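Zervas richtet Arbeitsplatz für Kleinteile neu ein

Der Dienstleister Zervas hat im Oktober die Sortierung von Kleinteilen am Standort Zudeck umgestellt. Verschlüsse, Kappen und kleine Formteile werden nun an einem eigenen Platz einzeln in Behälter abgelegt. Bisher lief die Ware gesammelt über den Packtisch im Erdgeschoss.

Der Platz ist als geschlossene Nische ausgeführt: glatte, hell grauweiße Wände an drei Seiten, weiße Arbeitsfläche, vorn eine Aluminiumschiene. Der durchsichtige Behälter steht hinten auf der Fläche. Die helle Umgebung soll die Sichtprüfung erleichtern - farbige Teile heben sich vom Untergrund deutlich ab.

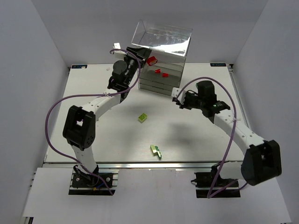

Ablauf und Mengen

Das Sortiment umfasst 198 Artikel, geliefert überwiegend von Heltetar. Pro Schicht sind 12 Chargen vorgesehen. Im Probelauf wurden 2.023 Teile abgelegt, Fehlablagen werden getrennt erfasst und am Schichtende ausgewertet. Ein Wechsel der Charge dauert nach Angaben des Betriebs etwa drei Minuten, einschließlich Etikettierung des Behälters.

"Die Fläche bleibt bis auf den jeweiligen Behälter und die laufende Charge frei von Material", sagt Betriebsleiter Hendrik Cuypers. Zwischenlager auf dem Tisch seien nicht mehr zulässig. Gefüllte Behälter gehen zur Endkontrolle und von dort an den Abnehmer Wastell.

Der alte Packtisch bleibt für Sperrgut und Rückläufer in Betrieb. Über einen zweiten Platz gleicher Bauart will Zervas nach Abschluss der Auswertung entscheiden.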